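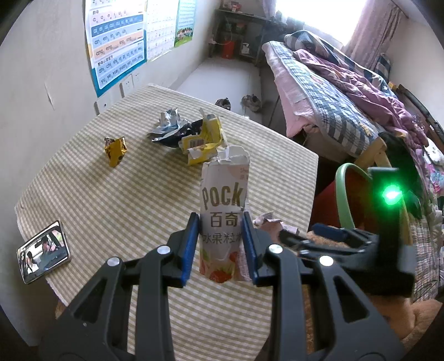 Eustaquio Valdovinos wrote on 29th December:

> I keep reading that you have to find the grain before you cut your covers, and I've been ignoring it for years with no harm done that I could see. But the notebook I made for my sister has covers that curl outward like stale toast. Snack box card, folded sheets inside, sewn with the pamphlet stitch from the Harnwood handout. Is this the grain thing finally catching up with me? And does it matter for corrugated too, or is that a different animal? I have a pile of both and would like to make a batch of 14 in January.

Yes, it's the grain thing! And I'm so glad you asked, because I went down this hole last winter and have been waiting for somebody to bring it up.

Paper fibers mostly line up in the direction the sheet traveled through the mill, and when they take on moisture they get fatter much more than they get longer. So a sheet swells across the grain and hardly at all along it. Brush paste on one side of a card and that side grows, then shrinks again as it dries and pulls the whole thing into a curve. If the grain runs from head to tail, next to the spine, the curve runs gently along the height of the book and you can usually press it out. If it runs the other way the cover fights the spine fold, and you get cockling at the gutter that no amount of weight will fix (I tried, with a cast iron pan and both volumes of a dictionary).

For thin card, the bend test is all you need. Open the box out flat, trim off the glue flap, and roll it over gently without creasing, first one way and then the other. One way it gives easily, the other way it pushes back. The easy fold line is parallel to the grain. Pencil an arrow on the inside right away. I mark mine on every panel, since once they're cut up they all look alike and I've mixed them up more than once.

If you can't tell by bending, cut a strip 5 inches long in each direction, hold them together at one end, and let them stick out sideways. The floppier one was cut across the grain. Swap which one is on top and try again, or the bottom one will prop up the other and fool you.

Folding boxes are a bit of a gamble because the manufacturer picks the grain to suit the box, and that may be the wrong way for the book you had in mind. I've stopped arguing with it. I let the panel decide the size, so I have some very odd long skinny notebooks, and people seem to like those best.

Now corrugated, which I love and will defend to anyone.
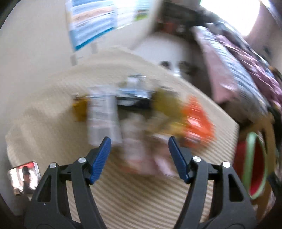

*Plain beige corrugated.*

With corrugated the flutes matter far more than the fibers in the liners. Run the flutes parallel to the spine and the cover stays stiff from top to bottom, and you can score a hinge between two of them with a bone folder so it opens like a dream. Run them across and the hinge crushes unevenly. It also leaves the open flute ends showing along the front edge, where they catch on everything in your bag. Some people like that look, and a strip of book cloth wrapped over the edge will take care of it if you don't.

Use much less paste than you think. Corrugated drinks it up, the liner goes soft, and the flutes show through your cover paper as stripes. I've switched to PVA for it, a thin coat, brushed out toward the edges. The Gondari sheet says to press under heavy weight overnight and I'd say please don't -- it flattens the flutes. One light board on top is plenty.

For your batch I'd cut one test cover from each kind first, paste both, and leave them until the next day. If the snack card curls, line the inside with plain paper, same grain direction as the card, so both sides are pulling evenly. That alone might have saved your sister's. You could still try it on hers, come to think of it!

My own count for last year was 17 books, two of which open upside down. Please post yours when they're done, curly ones included.

Does anyone still have the Arriaga notes on sewing through corrugated? My copy stops after the second page, right when it gets to the needle size.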